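Runisach-users mailing list
Re: open day, who's coming and what are we showing?
From: Tadeo Insaurralde
Jul 7, 2022

Hi all,

Quick one, am between trains. Replies to Ye-ji inline, then the rest.

Ye-ji Sun wrote:
> Can you tell the list what the visitors will see in the home room? Parby
> people keep asking me if it's the arm or the hand tool. Also how long per
> group, and can children have a go? Last year we ran over badly and the Joo
> talk started with half the seats empty.

Hand tool only in the home room. The arm is downstairs with Isby and stays there, please don't promise it to anyone upstairs.

Groups of 8, two demonstrators per group, one on the tool and one talking. Children yes, if they can hold the handle without a grown-up's hand over theirs.

> And is it still the cups?

No, dropped the cups. Snack packets on a bed. Went through it yesterday with the people who are demonstrating and it's much better to watch, everyone knows what a biscuit packet is and everyone has an opinion on how to pick it up. Also soft things on a soft surface, so you have to think about where the pads go in. Cups on a table you just close and lift.
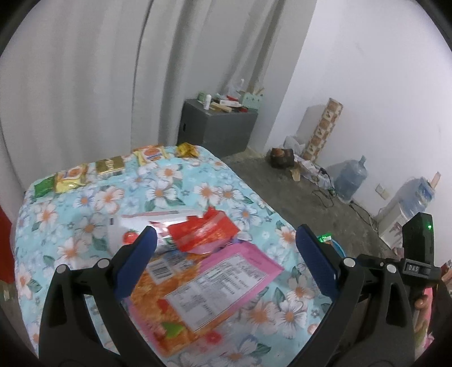 Home room, pads open over the near packets. The rest are lined up along the back.

Running order as it stands:

Demonstrator does one slow pick, no talking. Then the same again with talking. Then visitors, one packet each, put it down anywhere on the sheet. Don't tidy between people, the mess is more interesting. Tidy between groups.

Tell them to come in low and keep the wrist still. Everybody wants to stab at it from above, me included first time. The flat packets are the hard ones on that sheet, you push one pad down into the matress a bit and slide. Box is easy, give that to the shy ones. Crumpled foil is somewhere inbetween.

If someone asks about the recordings: say what the tool saves and what we do with it, 2 minutes, then send them to the Joo talk. We have 700 leaflets and I am not carrying any home so hand them out.

Still need:
- someone for the door upstairs, second half
- spare packets, same sort of thing, they get squashed
- a decision on whether people may eat them (I say no, Ye-ji says at the end)

Timing. Last year was my fault, I kept answering questions in the room. This time questions on the landing. If a group is still in there when the next one is on the stairs, just open the door and look at me.

Next run through is at 4, same room, shoes off if you're going anywhere near the bed. Ye-ji has the key. If you can't make it say so on the list and not to me privately, I lose those.

Notes from the August visit will go up in the usual place once I know who's writing them. Not me again pls

Tadeo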